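主题：回复：[开放日] 有人去看了双臂台子吗？
发件人：Mpho Hlongwane
收件人：自动化兴趣小组邮件列表

各位好，

去了去了！昨晚到家太晚，今天中午才坐下来写，趁还记得清楚，先回 Jeptoo 的几个问题，再说点她没问、但我特别想讲的。

Jeptoo Nyanda 写道：
> 这次 Berura 开放日我出差赶不上，很可惜。有去的朋友能不能说说：
> 一、双臂那个台子是真在跑，还是只放录像？
> 二、旁边能不能站近了看，能不能提问？
> 三、我们车间想做小件分拣，量不大，品种很杂，这种东西值不值得认真考虑？
> 去年十一月那场我去过，当时只有一台单臂，搬来搬去就是几个方块，看十分钟就看完了。今年听说换了，心里痒得很。
> 有照片的话也请发一张。

一、真在跑。下午两点开始第一场，每场大概二十分钟，中间留时间让大家问。我本来打算看一场就去隔壁看输送线，结果连着看了三场，输送线那边只赶上收摊（对不起，答应帮老周问的皮带张紧问题没问成）。

二、可以站得很近，前面只拉了一条带子。我那一场来了14个人，围成半圈，谁都看得见。讲解的是 Fustitz 的两位年轻工程师，一位讲，一位守着急停按钮，问什么都肯答，答不上来的就直说不知道，这一点我很喜欢。他们管这套演示程序叫 Mokoena，说是内部代号，叫着叫着就改不掉了。
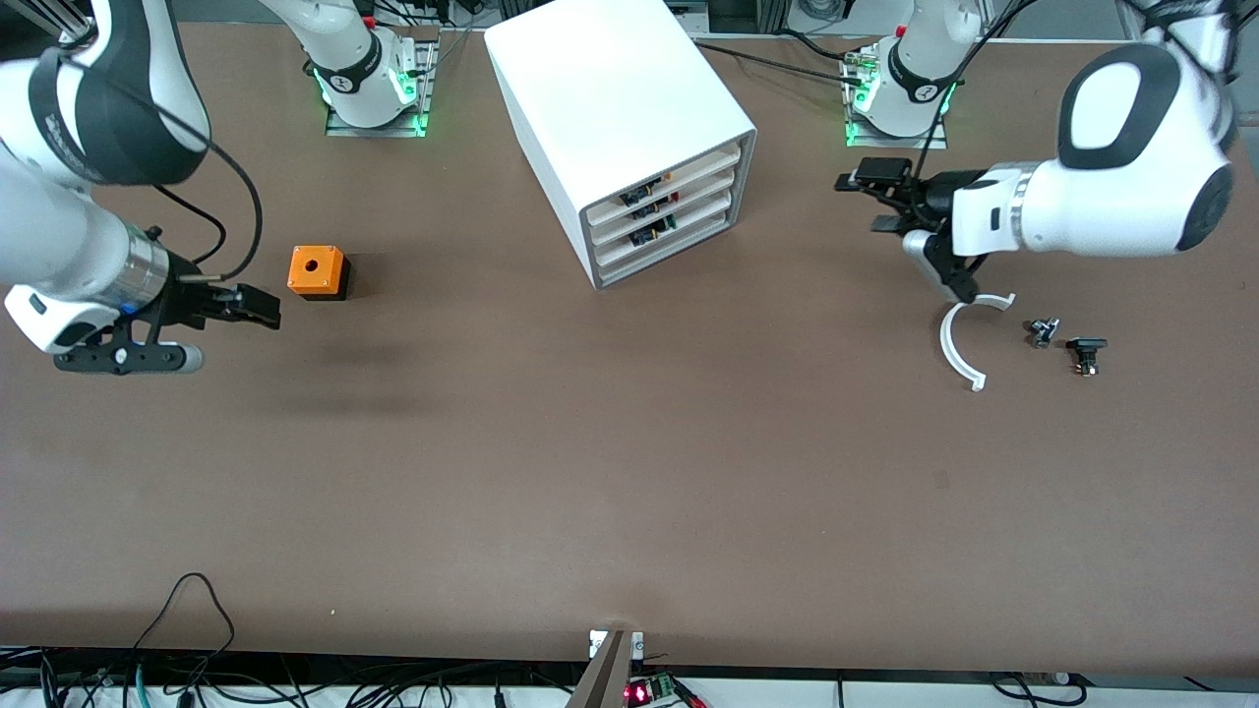
开放日双臂演示台：两只夹爪之间的桌面上摆着小件，后面是装电子元件的四层小抽屉柜。

我最喜欢的是看两只手怎么让路。单臂只要管好自己，双臂伸进同一块桌面，谁先进、谁先退，都得安排。第二场里有一次，一只手已经往中间走了，又停住，等另一只手抬起来退开才继续，旁边一个小朋友喊了一声"它在等它！"，全场都笑了。我问这种等待是写死的还是现算的，工程师说现在是两者混着：中间划了一块公共区域，进去之前要先"拿牌子"，区域以外的路径现场规划。思路跟我们调过的双工位互锁很像，听到这里我一下子就觉得亲切了。

台上的东西都很家常，橙色的小方盒、白色的C形塑料环，还有几个黑色的小机械件。大小不一，形状也差得远，正是我们平时最头疼的那一类。我专门问了那个C形环，因为我们自己试过夹类似的开口件，夹紧一点就变形，松一点就转。对方说开口件他们也吃过不少苦头，现在的做法是先让夹爪轻轻碰一下，看手指停在什么位置，再决定加多少力。听起来简单，我打算下周就在我们那台旧单臂上试试，有人想一起来吗？

底座上那一圈绿灯也挺讨人喜欢，离得远也看得清。有人问是不是装饰，讲解员说绿色表示正常待命或运行，出了问题会换颜色。我看的三场都是绿的，没见到换。

三、值不值得考虑，我的看法是：值得考虑，但别急着买。他们说准备这次演示前前后后跑了1,269次抓取，大部分时间花在改夹爪手指和调摆放位置上，写程序反倒没占多少。现场的节奏也不快，熟手肯定比它利索。可要是品种杂、每天量又不大，夜里没人愿意守着，慢一点也许无所谓。Jeptoo，你们那边要是能列个单子，把最常见的9种零件写上尺寸和材质，我可以替你转给他们，他们说愿意看看。

还有两件零碎的事：

讲义是 Tuser 印的，一共备了320份，我走的时候还剩一小摞，多拿了几份。想要的给我回信，写个地址就行。里面有一页讲线缆怎么固定，画得很清楚，我觉得单看这一页就够本了。我们那台旧臂的线到现在还是扎带加胶布，看完很惭愧。

另外，他们明年还想办，问我们小组愿不愿意带自己的零件去现场试。我当场就说愿意（先斩后奏，大家别怪我！）。形状古怪、容易滑、容易滚的，请从现在起就留着。我这里已经有一个偏心的铜套和一把断了柄的旋钮，先报个名。

照片只挑了这一张，别的都被前排的后脑勺挡住了。想到什么再补。

Mpho

--
自动化兴趣小组邮件列表 | 退订或联系管理员请回复本邮件 | 版权归各来信作者所有 | 返回顶部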